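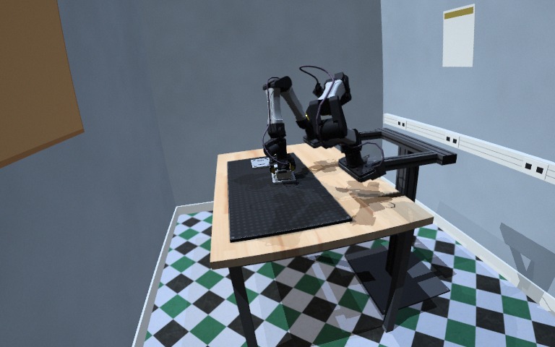
Feng-yi Siu writes that the running balance for codeine linctus at her branch never agrees with the shelf after a part-bottle has been dispensed, and asks whether the loss should be written off at the end of the month or on the day. On the day. The full method is set out again below, with the part-bottle step expanded.

Stock control > Restricted lines > Balancing liquids

Print this page | E-mail this page

Balancing a liquid line by hand

The method applies to any liquid kept on the restricted shelf and recorded in a bound book. It assumes one page per product and strength. Branches using the Wetetti stock program should still keep the book, as the program rounds part-bottles to the nearest whole pack and can't be used for the check.

What to have ready

The bound book, open at the product page. Delivery notes since the last check. The prescription bundle for the same period. A clean glass measure, and a second member of staff to witness.

1. Close the page

Stop dispensing the product. Rule a single line in pencil under the last entry and write the time beside it. Entries made after that time belong to the next check.

2. Enter outstanding deliveries

Compare each delivery note with the "received" column. Notes from Cikow list the outer first and the bottle size second; notes from Mangubat do it the other way round, and are a common source of errors. Enter the volume in millilitres, never the number of bottles.

3. Work out the book balance

Opening balance, plus received, minus supplied. Take the supplied figure from the prescriptions and then compare it with the page. If they differ, find the entry before going on.

4. Check the shelf

Count sealed bottles by the label volume. Do not open them. For the open bottle, read the level against the side scale if there is one – otherwise pour into the measure, read at the bottom of the curve, and pour back. Hold the measure level with the eye. The witness reads it separately.

A page that closes with three sealed 200 ml bottles and 100 ml in the open one should show 700 ml.

5. Record the difference

Write the shelf figure in ink, with both sets of initials. A shortfall of 5 ml or less on an open bottle is normally residue left in the neck and the measure. Enter it as "measuring loss", dated the same day, and carry the shelf figure forward. Do not save up small losses for one entry.

A shortfall of 9 ml or more goes to the branch manager before the shop closes. Anything between the two is measured again by the witness alone and treated as the larger class if it doesn't come down. Overage is handled in the same way as loss. It usually means a supply was entered twice.

6. Correct mistakes

Do not cross out or use correction fluid. Put a star beside the wrong entry and write the correct one at the foot of the page – initialled and dated.

Gellano branches: use the green book for this check. The loose sheets were withdrawn in January.

Print this page | E-mail this page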